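4.2 Why people put off cleaning the shower

I went into this part of the study expecting to hear about time. Everybody's busy, right? But when I read through the 436 diary entries from the Flarkwood and Ovaston households, time hardly came up. What came up (over and over!) was glass. People with a shower curtain wrote about their bathrooms in a pretty relaxed way, and people with glass wrote like they owed somebody an apology.

I coded 153 entries as "guilt" entries, using the Okeke scheme from Section 2, and I'll admit I went back and forth on a few of them. Is "I looked at it and closed the door" guilt? I said yes. My second coder said no, and we left it in with a note.

The Grusosthorpe households were harder to read, partly because they wrote so little. I'd treat anything I say about them as a hunch.

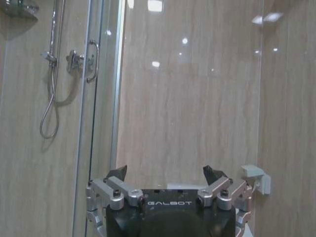 Author: M. Okeke, home life researcher

Figure 2. A bathroom with a glass shower enclosure.

Six of the diary keepers moved from a curtain to glass during the study, and I loved reading those. Their entries got longer, and the word "spots" started showing up within the first month. I come back to them in Section 5.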